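Robots join the folding line at Silbridge
May 28, 2026

I spent a morning at the Silbridge laundry on Kerslake Road, where four robot arms from Ditell now share the folding room with the day crew. I went in expecting grumbling and mostly got opinions about thread! 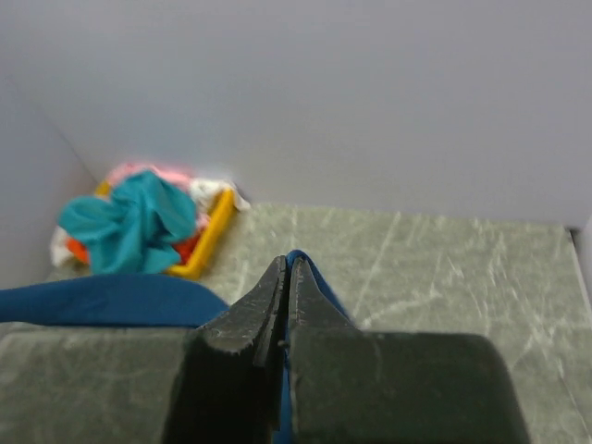

A gripper with a blue cloth at one of the Silbridge stations.

The arms take the small stuff — cloths, T-shirts, anything that used to pile up after lunch. People who folded all day now spend half a shift checking hems and sorting colors, and they've all been trained to stop an arm and clear a snag. One woman told me her wrists feel better but she misses the chatting, because the new stations are set farther apart. Management says it will move them closer in July.
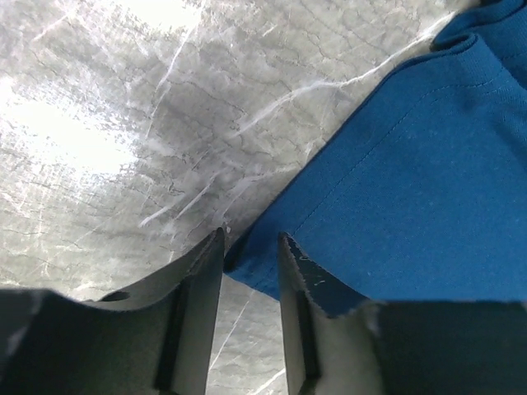 Will anyone lose their job over this?
The company says all 104 people on the floor are staying through the end of the year, and it hasn't promised anything past that.

Pay is the part still being argued over. The crew wants the checking work put on a higher grade, and the two sides meet again next week. I'll be back to see how the new layout goes down (and whether they've fixed the coffee machine).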